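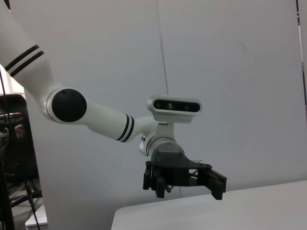
# Which white for a workroom with north windows?

**Veerle Coppens** - 09:14

Good morning to all. I have read this board for a long time and now I have a question of my own.

We must repaint our workroom before the end of June. It has two windows to the north and a ceiling that is lower than I would like. The walls were painted six years ago with a white from Sturon, satin finish, and I have never been happy with it. In the morning it is grey, in the evening with the lamps it is yellow like old paper. My colleagues say I am the only one who sees it.

I have received one offer from a painter, De Haan. He asks 2635 euros for walls and ceiling, two coats, small repairs included. He proposes Zornlow Chalk 96, a matt white with a very small amount of red in it. He says that the red will correct the north light. I have asked him for a sample board and he gave me one of the size of a postcard, which is not much to decide upon.

My questions are these:

1. Is a warm white the correct answer to a cold light, or does it only become a dirty pink?
2. Is matt paint practical when people lean bicycles and bags against it?
3. Should I change the lamps first?

I thank you in advance for every answer, also the short ones.

**plasterboard_pete** - 09:52

3, then 1, then 2. Lamps first. What have you got up there at the moment?

**Veerle Coppens** - 10:05

Long tubes in the ceiling. The text on them is not readable any more, but I believe that they are 3000 Kelvin in one half of the room and something else in the other half. The former tenant has replaced them one by one.

**plasterboard_pete** - 10:11

Well, there is your yellow. Mixed tubes will make a mess of any paint you put under them. Buy one box, all the same, 4000 K, and look at the walls for a fortnight before you give a penny to a painter. You may find you like the Sturon.

**ochre_and_umber** - 10:40

I don't agree with Pete. Change the tubes, yes, but that satin has to go whatever you do. Satin on a low ceiling shows every roller mark when the light comes in from the side. I had it in my hall for four years and each winter I saw the same stripe above the door.

As for the red, I would be careful. I have used Chalk 96 twice. In a south room it was lovely. In a north room it was fine on the wall opposite the window and like a sticking plaster on the wall beside it.

**Veerle Coppens** - 11:23

Thank you both. What Ochre writes about the two walls is exactly my worry. One white is never one white. When two walls meet in a corner, the left one can look a little pink and the other one a little blue, and the tin was the same. I have tried to explain this to my colleagues and they look at me with pity.

I will ask for the price of the tubes today. Does somebody know if the wall must be sanded when one goes from satin to matt? It is not written in the offer.
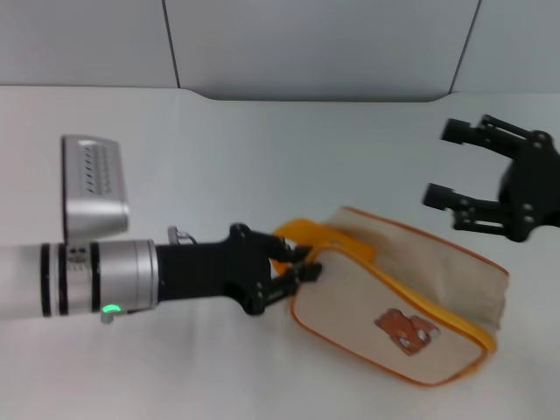
**Hartmut Weidemann** - 11:48

It must be sanded, and it must be in the offer. Please ask him in writing. Matt over satin without sanding will hold for one winter, and then you pull off a strip of tape and the paint comes along with it. I have seen this in a school corridor and the argument about who should pay was longer than the corridor.

I also find 2635 too much if sanding is not included. My own offer last year, for a comparable room, had a separate line of 191 euros for sanding and dust sheets. I was glad that I could see it.

Concerning the red I am on the side of the painter. A pure white in a north room is blue. People call it fresh when they see it in the shop and after one week they call it a dentist.

**plasterboard_pete** - 12:02

Nothing wrong with a blue white if it's a room for working in. You want to be awake in there.

**Hartmut Weidemann** - 12:09

I am awake also in a warm room, Pete.

**ochre_and_umber** - 12:30

Can I suggest something between the two? Sallano do a neutral they call Linen 0. No red, no blue, a drop of black. It looks dull on the card and very calm on the wall. They sell it in small test pots, so you can paint proper squares.

Paint on lining paper, not on the wall. A metre by a metre, two coats, and leave a border of bare paper round it so that you can hang it up and move it. Look at it in the morning, at noon and with the lamps on.

**Veerle Coppens** - 15:37

I have good news and a small disappointment.

The good news is that De Haan has answered quickly and in a friendly manner. Sanding is included, he only forgot to write it. He will send a new offer at the same price. Hartmut, I have copied your sentence about the tape, I hope you permit it.

The disappointment is the tubes. To replace all of them would cost almost 1000 euros with the electrician, because the old holders do not accept the new type. I had planned for a quarter of this. So the lamps will have to wait until autumn, or we do the half with the worst ones.

In the lunch break I have looked at plain matt white surfaces wherever I could find them, only to train my eye.
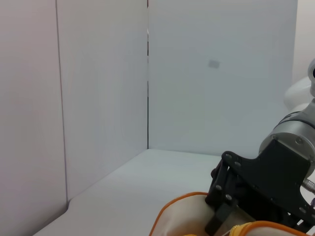
What I have learned is that I accept a cool white on a large surface much better than I thought. It is the yellow that disturbs me, and the shine. Therefore I now lean to a neutral white and a really matt finish, and I have ordered test pots of Linen 0 and Chalk 96. I will make the paper squares as Ochre describes.

About the bicycles I have still no answer. Is there a matt paint that one can wipe?

**plasterboard_pete** - 15:58

There are plenty that say so on the tin. Wipe one hard and you get a shiny patch. Put a strip of eggshell up to hip height in the same colour and stop worrying.

**ochre_and_umber** - 16:20

Please don't do that, you will see the line for ever. Hang a rail for the bikes.

**Hartmut Weidemann** - 16:44

A line at hip height is traditional in stairwells and it does not hurt anybody. But then make it a different colour on purpose, a grey for example. The same white in two finishes will be two whites, and Mrs Coppens has already too many of them.

**Veerle Coppens** - 17:03

A grey lower part was not in my plan, but I must say that I like it. I will ask De Haan if he makes the price different for two colours. The test pots come next week and I will write again when the papers have hung for some days.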